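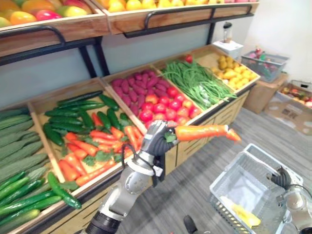 Fresh produce is where most handling rules for a two-armed picking robot get tested, and the Flanberg house rules start there for that reason. Hold long vegetables at the thick end. A carrot should be gripped at the leafy top, with the fingers closed round it and the tip pointing away over clear floor, while the other hand keeps hold of the basket by its rim. Tomatoes and mangoes need a separate grip setting. Don't let the robot use the carrot setting for everything.

Before you start

Keep the floor clear between the display and the place where the basket will be filled. Tape a line on the floor if people forget. Anyone not working with the robot stays behind it.

Check that the stop button works, with the arm moving slowly and nothing in the hand. Do this each morning and again after any change of battery.

Wipe the fingers and palm with food-safe cleaner, then let them dry. At Dirlow we also wipe after every 40 picks, and straight away if anything splits.

While it is working

Nobody reaches into a crate while an arm is over it. Stop first, then reach — even for a single bean.

Put hard items in the basket before soft ones. If the hand drops the same kind of item 3 times, stop and look at the grip setting before trying again.

Afterwards

Check cables along the forearm for rubbing. Write drops and bruised items in the log, with the crate they came from. The Josier sheet has a column for this — use it, as the notes box fills up quickly.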